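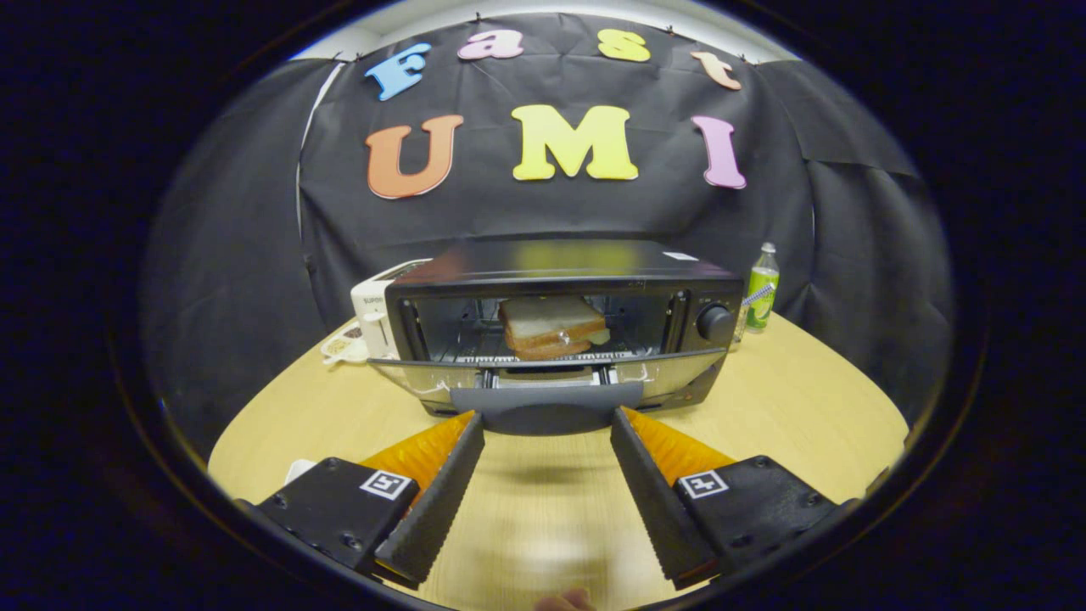 Have you ever wondered where your trash goes after the truck rumbles away? In the town of Rondberg, a lot of it gets a second life at the Firholm sorting plant, and it's amazing to watch! Trucks tip out whatever people have thrown away, and the sorting begins. Some things are easy, like cans and cardboard. Others are a puzzle. Take a toaster oven: it has a glass door, a wire rack and a stainless steel front, all joined together, so it can't go in the same bin as your soda cans. Things with a plug go to a special drop-off day instead - in Rondberg that's every August.

## How does sorting work?

First, everything rides up a long moving belt. Then a giant magnet swoops over the top and grabs the steel. *Clank!* Aluminum doesn't stick to magnets, so the plant uses a different machine that makes aluminum cans leap right off the belt. They really do jump!

Paper and cardboard roll over spinning discs. Big flat boxes ride along the top while small stuff drops through the gaps.

## What is a bale?

Sorted cans get squashed into a big block called a bale. One bale of cans at Firholm weighs roughly 1,352 pounds - heavier than a grand piano! A forklift loads the bales onto a truck, and they head off to be melted and made into new metal.

## Try it at home

Find 6 clean things from your recycling bin and a fridge magnet. Guess which ones will stick, then test them. Ask a grown-up to check for sharp edges first. Were there any surprises?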